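The Well at Ristulthorpe

The man from Tromwood said the water would take ten years off me. I asked him which ten. He said it didn't work like that, and sold me a ticket anyway.

I had driven 387 miles because my sister believed in the place. She had been up in March, drunk two cups, and come home able to sleep. I pointed out that she had also quit her job that month. She told me I was the kind of person who reads the back of a raffle ticket.

So I went. Ristulthorpe is one street and a parking lot. There was a line at the well house, almost 100 people, and most of them had brought their own jugs. A sign by the door said the spring had been known for 2,000 years. I asked the girl at the counter who had known it. "People," she said. She gave me a paper cup and told me not to gulp.

It tasted like a nail. I drank it all, seeing as I'd paid, and sat down on the wall outside to wait for whatever was supposed to come.

An old woman sat down next to me with her coat buttoned up wrong. She said she had been coming for 33 years, every spring, on the bus from Palma. I asked what it had done for her.

"My knees are terrible," she said.

"But the water."

"Well, think what they'd be like."

I told her you couldn't prove that. She agreed that you couldn't, and offered me half of a cheese sandwich. She wanted to know what I was there for, and I said nothing, I was there for my sister. She looked at me the way the dentist does before he picks up the mirror.
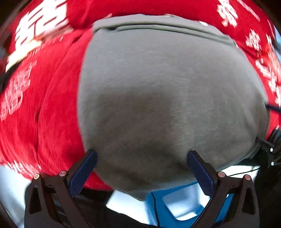 Gray cloth, red cloth, white lettering.

The gift shop had the water in bottles under the name Humero, four sizes, no date on any of them. I read the label twice. It promised "a feeling of lightness," and a lawyer had plainly been over every word. I bought the smallest one so I could show it to my sister and make my case.

I drove back that evening with the bottle rolling around on the floor. Somewhere past the county line I pulled into a rest stop to close my eyes for five minutes, and when I opened them it was light out and a truck driver was knocking on the glass to ask if I was all right.

My sister called while I was getting coffee. She wanted to know how I'd slept.

"In the car," I said. "Badly."

She said I sounded good. I told her it was the connection.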